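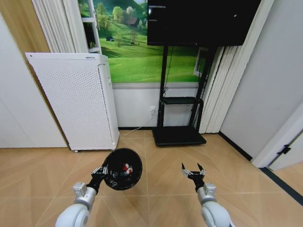

The Bergeron thermostat dropped off the Wi-Fi again last night, so I'm reopening this one. It reads 49 on the screen and won't take a schedule, even though the furnace is clearly running. I tried the paper trick from the Welance forum (write each setting on a scrap, wipe the unit, enter them back one at a time) and my scraps got crumpled and tossed one after another, and that was my evening! Anyway, after the third wipe it held the connection for 14 minutes – a new record – and then went right back to "Searching." 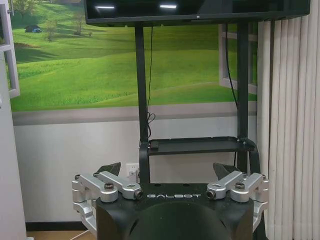
**Category: Network / Thermostat**

**Status:** Open

**Tried so far**

- Swapped the router channel from auto to 11, no change
- Turned off the 5 GHz band, no change
- Pulled the faceplate for 90 seconds and snapped it back on
- Updated the Steltari app, which logged me out and lost my room names (thanks!)

Signal at the wall shows 98 percent, so I don't think it's range. My guess is the common wire – it looked pretty loose when I had the plate off, and I only pushed it back in with my thumb. I'm going to shut off the breaker tomorrow, strip it fresh and screw it down properly. If it still drops, can you please send the replacement base?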